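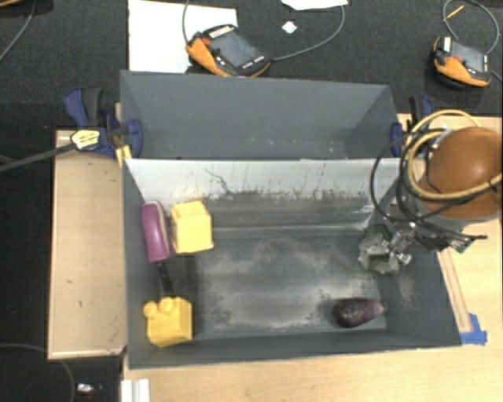 *The front bin, with the eggplant over on the right where it liked to be.*

# The Eggplant Log

The summer I was sixteen I belonged to the robot club at the technical school in Stonau, which met in a long room over the bicycle workshop and smelled, all through June, of chain oil and warm dust and whatever somebody had brought for lunch. I was not a gifted member. I had joined because my older cousin had, and by the time she graduated I had a key to the room and felt it would be rude to stop going.

That year's job sounded so easy that we laughed when our teacher read it to us. There were two gray bins, one behind the other. You put things in the front bin, and the arm had to pick them up and carry them over into the back bin, by itself, with all of us standing behind the line with our hands in our pockets. The school at Stasevley had the same job, and so did the one at Gistberg, and at the end of the month we would all go down to the hall by the river Lie and do it in front of our parents.

"My little brother could do that," one of the boys said.

"Your little brother has had years of practice," said our teacher, and went to find the clamps.

The clamps were blue and black and they mattered more than you would think. In the first week we hadn't used them, and the arm had come down a bit too low and pushed the back bin clear across the table, very slowly and politely, like a man moving a chair at a wedding. After that we clamped it. We put blue tape down on the table too, by the corner of the front bin, and anyone who bumped the table had to come and say so out loud. I said so a great deal.

The things in the front bin changed from day to day, but we had our regulars. There was a purple thing with a black handle that we called the brush. There were two yellow blocks, one pale and one closer to gold, and the gold one had a pair of round knobs along one edge that gave the arm something to think about. And there was the eggplant.

I was given the eggplant. I don't mean to keep! I mean that each of us had one thing to look after, and to write down every try at it in a notebook, with where it had been lying and what the arm had done, and since I had missed the meeting where the blocks were handed out (dentist), the eggplant was what was left. I wrote EGGPLANT LOG on the cover and drew a small stem on the first G, and I was a little embarrassed by it and carried it with the cover against my chest.

It was a terrible thing to pick up. A block has sides, and if you come at the sides you have it. The eggplant was fat and dark at one end and narrow at the other, and it had a way of lying along the near wall of the bin, on the right, so that the arm had to reach in over the rim and bend down close beside the wall to get at it, cables swinging. It would take hold of the fat end, and lift, and the whole business would turn slowly in the air and slide out again. *Slipped, fat end,* I wrote. *Slipped, fat end. Did not slip, did not lift either. Slipped.* My handwriting on those pages gets smaller and smaller, as if I were trying to spare somebody's feelings.

By the middle of the month the brush was doing nicely and the blocks were doing so well that the girl who kept their notebook had begun drawing flowers in the margins. I started coming in early. The room was cool then, and I could hear the mechanics setting out their tools underneath, and I would sit on the stool with my notebook and just look at the bins for a while before turning anything on. The floor of the front one was scuffed all over with pale smears, and there was a long ragged band of scratches across the far wall. I got to know those scratches the way you know the ceiling over your bed. I gave directions by them. "A bit left of the squiggle," I'd say, and everyone knew where I meant.

One of those mornings our teacher came in with a roll under one arm and found me there, and asked to see the log. I handed it over. It took a long time to read, and there was a good deal of page turning, and I looked at my shoes.

"All of these are the fat end," our teacher said.

"That's the end there's more of."

"Mm." Another page. "How do you pick one up at the market?"

I had to think, because we had a good many eggplants at home in the summer and I had never once watched myself do it. I held my hand out over the stool and closed it on nothing. It closed around the middle, and a bit toward the stem, where there was a waist to it.

"Well, now," our teacher said, and gave me half the roll.

It took us the rest of that week to teach the arm what my hand had known all along. The boy with the little brother did most of the typing, and I sat next to him and said "more toward the stem" until he asked me, quite nicely, to say it less. On try 214 the arm reached in over the rim, went down beside the wall, closed, and lifted, and the eggplant hung there as level as a loaf of bread on a peel and went across into the back bin and lay down. We were so used to the other thing that no one cheered. The girl with the blocks put her hand on my sleeve. Downstairs someone dropped a wrench and swore at it.

*Try 214,* I wrote. *Yes.*

I would like to tell you that we beat Stasevley. We came in second, behind Gistberg, whose arm was quicker than ours and who had been given, I still maintain, a smaller eggplant. Ours went over cleanly in front of everyone, and my mother, who had understood very little of it, stood up and clapped by herself before the round was finished, and had to be pulled down again by my aunt.

The log ran to 364 tries by the time school closed. I have it yet. It lives in the kitchen with the cookbooks, where it was put by mistake in some move or other and where it seems to have settled in, and now and then someone helping with dinner takes it down, looking for a recipe, and reads a page or two with the strangest expression, and asks me what on earth I was trying to make.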